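About Jurketti

Jurketti is a small school of sewing and leather repair in Trurnemska. We opened in March with 4 students and two old machines, and we still work in the same building on Lindsay street. Our courses are for adults who want to learn a trade slowly and properly.

Every student begins with hand stitching. We teach the straight seam first, then the corner, then the zipper. It takes patience, but a person who can sew well by hand will not be afraid of a machine later. 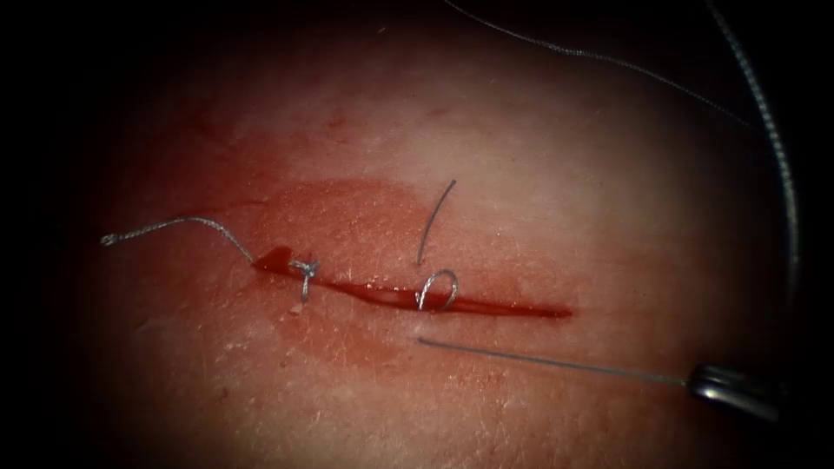

The full course has 195 hours. Lessons are in the morning or in the evening, so it is possible to study and keep your job - many of our students do it this way. Materials for the first month are included in the price.

In our repair shop, Zurnness, the older students mend bags, coats and shoes for people of the town. Until now the shop has returned nearly 3,000 things to their owners.

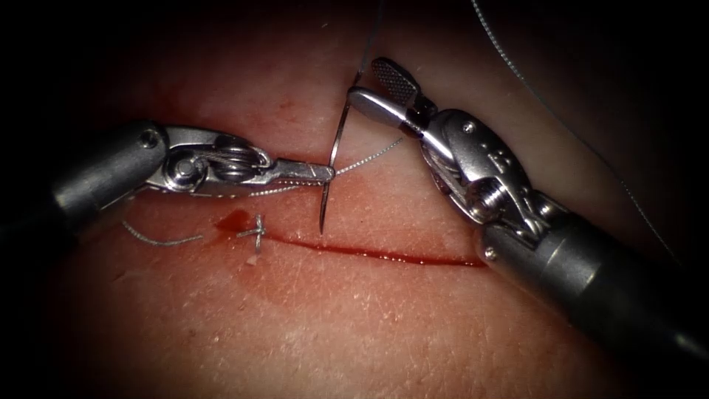

A curved needle held over a straight cut.

We are glad to receive visitors. Please write to us before you come, and we will show you the classrooms and the shop.

Page updated January 7, 2021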